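Gandness Chores - README and data card
Version 0.3, updated 2021-08-31
Prepared at Hayes, from sessions held at Trollden in July

Read this before you download anything

Gandness Chores is a set of 963 short clips with text labels. The labels say what household job is being done, what it is being done to, and where the thing is when the clip starts and ends. The jobs are small ones: washing a bowl, wiping a basin, moving a cup from one side of a table to the other, folding a cloth, emptying a box.

Earlier notes on this set called it "a full picture of everyday housework". I've taken that line out. There is no stove in it, no laundry, no vacuuming, and no bed to make. It covers a sink, some tables, a few shelves and whatever happened to be on them. If your project needs housework in general, this set will flatter your results and then let you down in the first real kitchen.

What's in the folder

clips/ - the 963 clips
labels_a.csv - first labelling pass, 762 clips
labels_b.csv - second labelling pass, same 762 clips
agreed.csv - 600 clips where both passes gave the same job and the same main object
objects.txt - the object word list, with notes
rooms.txt - the room and surface word list
stills/ - single stills, no labels

The other clips in clips/ have no labels. They were meant to get them by the end of July and didn't. Please don't treat "unlabelled" as "nothing going on". Plenty of them have somebody halfway through a job.

Where it took place

All of it comes from one site. There is a large bright room with tables, shelving and office chairs, and there is a sink. Of the 762 labelled clips, 277 are sink clips. The rest are table and shelf jobs.

One site means one kind of light, one floor and one set of habits. The people also knew they were there to do chores, and I doubt anyone washes a bowl that way at home on a weeknight. Speed, in particular, should be taken with a large grain of salt. The jobs tend to be done slowly and squarely, with the thing kept in plain view.
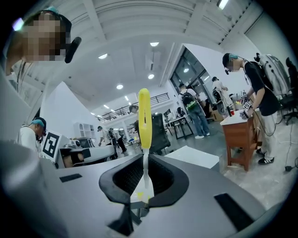

Main room, with a small red cup on the table to the right.
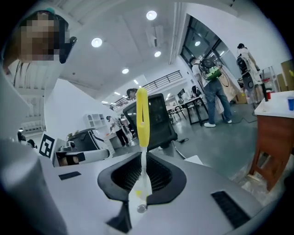 Bright ceiling, round recessed lights.

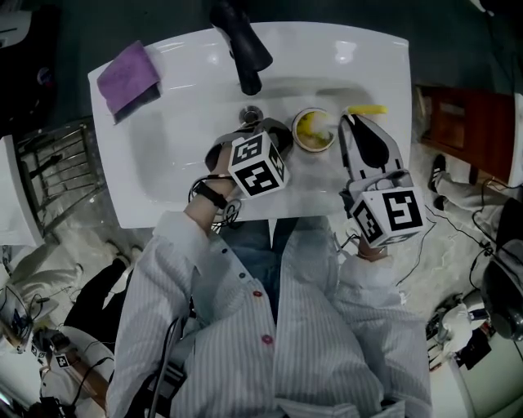 Sink, with a small round bowl in the basin and a folded purple cloth on the corner.

How the labels work

Each label has four parts: job, object, start place, end place. A typical row reads "move, cup, table left, table right". We kept to words a person would use at home. "Bowl" is bowl. "Cloth" is cloth, whether it's for dishes, hands or the floor, as we had no good way of telling which.

Two labellers worked apart and did not see each other's rows. Where they disagreed we did not call in a third person to break the tie. A tie-break makes the numbers look better and the labels no truer. Both versions are in the CSV files and you can make up your own mind.

Known problems

1. Sponge or soap. The yellow item at the sink was called "sponge" by one labeller and "soap" by the other often enough that I no longer believe either. In agreed.csv it appears as "yellow item". Ugly, but safe. If your model reports a high score on "sponge", check what it thinks a sponge is.

2. What was in the bowl. One labeller wrote "food", the other wrote "mixture". We use "contents". Nobody recorded what went into the bowls, so there is no answer to look up later.

3. "Clean" as an end state. An early version had a clean/dirty column. I removed it. You can't tell from a clip whether a bowl is clean, only that someone has stopped washing it. Postex, our file checker, still expects the column and will print a warning. Ignore the warning.

4. Cups against bowls. Small cups seen from straight above are often labelled as bowls. I have fixed the ones I found, and I'm sure there are more.

5. Bathroom or kitchen. The sink is a white rectangular basin of the bathroom kind, and dishes get handled in it anyway. The room list says "sink" and leaves it there. Don't use this set to teach anything which room it is in.

6. People in the background. The main room is busy. Others walk through, lean over tables or stand near the windows during somebody else's job. Labels cover only the main job in each clip. If you are counting people or guessing at what the rest of them are doing, you will need your own labels.

Splits

There aren't any. Earlier users asked for a train and test split and I have resisted. With one site and a short list of objects, the same bowl would turn up on both sides of any random split, and the test score would mostly measure how well you remember the bowl. If you have to split, do it by object and say so in your write-up. Better still, test on a room that isn't ours.

Reasonable uses

Checking whether a labelling tool handles short chore clips. Practising two-pass labelling. Comparing word lists for household objects. Trying out an idea cheaply before paying for something bigger.

Poor uses

Claims about how people do housework. Claims about how long chores take. Anything to do with hygiene. Anything with the word "universal" in the title.

Privacy

Faces in the stills are blurred into blocks. If you come across one that isn't, in a still or a clip, send the file name through the project page and stop using that file until there's a new version.

Changes since 0.2

Clean/dirty column removed. "Dish" merged into "bowl" - this was probably a mistake for flat plates, and may be undone in 0.4. Colour names now use one spelling, so "gray" and "grey" are both "grey". Start place added to shelf clips that were missing it.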